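Feb 20, 2018

Up before the alarm. Gray outside and it stayed that way. I had toast standing up and took the early bus to Lernoteck so I could have the back room to myself before the phones started. The radiator was still knocking. I opened the window a little, closed it again after five minutes, and got on with the drinks table.

## The table

I'm glad we put the felt on it in December. It's plain gray, it hides most marks, and nothing clatters when you set it down. It does collect specks. I went over it with tape last night and there were more this morning. I gave up on the last few.

I tried the tray square to the wall first and it looked like a waiting room, so I turned it at an angle. It's the navy one from Siten with the rounded corners. The light blue paper cups look good on it, better than the white ones did. I stood two on it with a gap between and kept the tea on the felt just past the tray, so the bottle can be lifted out without knocking anything. 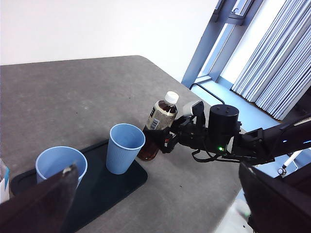 ## The tea

Two cartons came from Mansour yesterday, and the invoice was wrong again. It said 254 bottles. I called and spoke to a man who found the right sheet after a long wait, and he says a corrected one will be mailed. I'll believe it when I have it in my hand. I wrote the date of the call on the back of the old one and put it in the blue folder.

Imad Karaki asked for something less sweet this time. He drinks most of it, so he gets a say. I can't read the Chinese on the labels, so I went by the drawings. The one I set aside for him has a green leaf with a bright blue triangle next to it. There's a column of small characters near the leaf, and Imad looked at one of them and thought it was the character for "fragrant," but he only took a year of classes and said not to hold him to it.
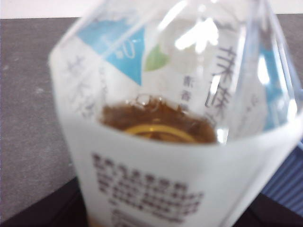
He wanted to know if we could get that kind by the case. I told him to wait until the invoice is fixed before I order anything else from those people. He also wants it served cold, and I'd as soon have it at room temperature, which is how my mother always gave tea to guests who turned up in summer. We left it there.

Had a bowl of lentil soup at 12, too salty. Called my sister back while I ate. She has the same cough as last week and still won't see anyone about it.

## Cups

The cups are from Brorkar. I like the ribbed sides because they're easier to hold, and the rolled rim is kinder on the lip than a cut edge. One sleeve had been crushed in the cartons and I threw out 9 of them. The rest are fine. I put the sleeves on the second shelf with the openings facing in to keep dust out, and taped a note to the front asking people to finish the open sleeve first.

Tarek Haddad thinks two cups on a tray looks stingy. I said it's a tray for two people. He said then why is it such a big tray. I tried it his way with six and there was no room to get your fingers between them, so I went back to two, one near the front and one toward the far corner. The tea stays on the table behind the far cup, and a second bottle goes to the left of the near one. That left side used to be where the sugar was and I don't miss it.
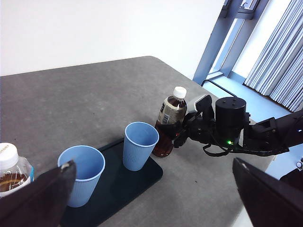

## Evening

Home after six. Rain on the way back, not much. The bill for the boiler is 210 and I paid it tonight so I can stop thinking about it.

Things to do tomorrow:

- call Mansour again if nothing has come by noon
- buy a new roll of tape, the wide kind
- ask Tarek for the key to the supply closet
- bring the good scissors back from home
- move the spare felt off the windowsill

I finished the chapter I started on the weekend and didn't care for it. Cold feet. Found the thick socks in the wrong drawer. Going to bed now.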